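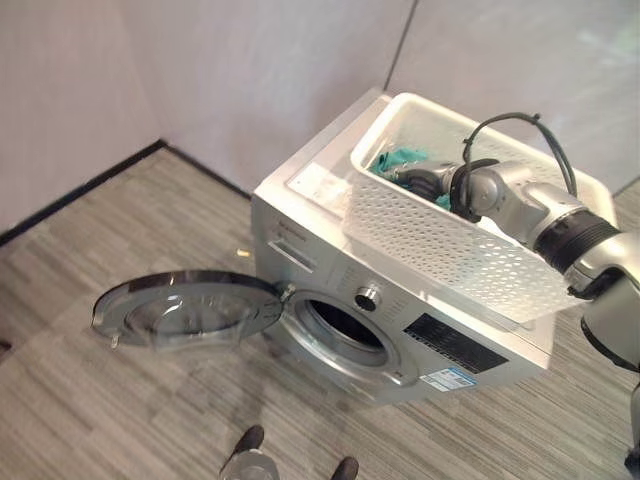
오르훈 두르순은 집에 로봇을 들일 거면 빨래를 얼마나 빨리 꺼내느냐보다 사람이 옆에 있을 때 어떻게 멈추느냐부터 보여 달라고 했습니다. 지난봄 공개 의견 수렴 때 제일 먼저 올라온 글이었고, 저희 팀이 가장 오래 붙들고 있던 글이기도 해요.

그래서 드디어 알려 드립니다! 저희 Makier가 9월에 '가정용 로봇 팔 세탁 작업 실무 지침' 첫 판을 공개합니다. 저는 초안을 맡아 쓴 Zübeyde Karakaya이고요, 보도자료치고는 말이 좀 많더라도 이해해 주세요(원래 이렇게 씁니다).

의견은 모두 344건이 들어왔습니다. 전부 읽었어요. 그중에는 문 열린 드럼세탁기 얘기가 정말 많았습니다. 문이 활짝 열려 있으면 사람이 지나다닐 자리도, 팔이 움직일 길도 달라지잖아요. 그래서 지침은 작업을 시작하기 전에 문의 위치를 확인하고, 작업 중에 문이 움직이면 팔을 세우도록 정했습니다.

본문은 7개 장입니다. 바구니 놓는 자리, 천을 집는 힘, 케이블 정리, 정지 버튼, 작업 기록까지 다뤄요. 몇 가지만 먼저 옮겨 볼게요.

바구니를 세탁기 위에 올릴 때는 미끄러지지 않는지 손으로 한 번 밀어 봅니다. 그리퍼가 바구니 안에 들어가 있는 동안에는 사람이 같은 바구니에 손을 넣지 않습니다. 손목 쪽 케이블은 관절을 끝까지 돌려도 당겨지지 않을 만큼 여유를 두되, 바구니 테두리에 걸릴 정도로 늘어뜨리면 안 됩니다. 곁에 서는 사람은 정지 버튼에 바로 손이 닿아야 하고, 발은 팔이 뻗는 범위 밖에 둡니다. 바닥에 떨어진 작은 조각도 시작 전에 주워 주세요. 사소해 보여도 저는 이 항목을 끝까지 고집했습니다!

초안은 Flivgate와 Dastomum 두 곳에서 먼저 써 봤습니다. 빨래 꺼내고 담기를 600회 반복했고, 그 가운데 422회는 사람이 곁에 선 상태로 진행했어요. 기록지를 보니 제일 헷갈리는 대목이 '누가 다시 시작을 누르느냐'더라고요. 그래서 5장을 통째로 다시 썼습니다. 이제 멈춘 사람이 주변을 확인한 다음 직접 재개합니다. 원격으로는 재개할 수 없고요.

이 지침은 자율 기준이라 법적 효력은 없고, 제품 인증을 대신하지도 않습니다. 젖은 바닥에서의 작업과 어린이가 있는 집에 관한 내용은 아직 논의가 덜 끝나서 다음 판으로 넘겼어요. 저도 아쉽습니다만, 설익은 문장을 넣고 싶지는 않았습니다.

공개 설명회는 9월에 Kılıçarslan 교육장에서 오후 2시에 시작합니다. 현장에서 쓰는 점검표도 나눠 드리니 로봇을 직접 만지는 분들이 많이 오셨으면 좋겠어요. 취재 문의와 초안 열람 신청은 Makier 홍보 담당 앞으로 보내 주시면 됩니다.

이 사이트는 더 나은 이용 환경을 위해 쿠키를 사용합니다. 계속 이용하시면 쿠키 사용에 동의하는 것으로 봅니다. 동의 설정 변경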